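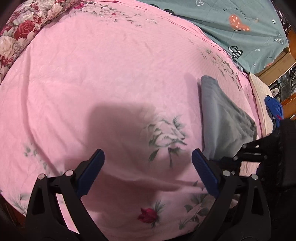 Too slow to be of use to anyone with a job and children, was Yolandi Adams's verdict, given on the stairs before we had our coats on. Several people near her nodded.

I think she is wrong, or at least early. I went to the Vaveck open day at Hundley on 22nd March expecting to be sold something. What I got was two hours of grippers and bedding, and a fair amount of waiting.

Cloth is hard for a machine. A box keeps its shape when you pick it up. A sheet does not, and a printed one has roses and leaves all over it that can be mistaken for folds, or the other way round. A small gray cloth lying on a pink flowered sheet is easy for us to pick out. The two fingers have to come down in the right place, close on one layer and leave the other alone.

Ginevra Greco, who ran the demonstration, told us her group had made 400 attempts at that one job since November and that 260 were good enough to keep. She gave the number without being asked. I trust a firm more when it does that.

My complaint is with the leaflet, which talks about the home of the future — no date given. Vaveck should drop it and print the 260 instead. People who change beds for a living, in hotels and care homes, can judge a figure like that. They should be asked to the next one.

Filed under: Opinion > Work & Machines
14 shares | 2 comments

Related
Bovden opens its doors to schools
Is the Liew arm worth the wait?
Letters: who folds the towels?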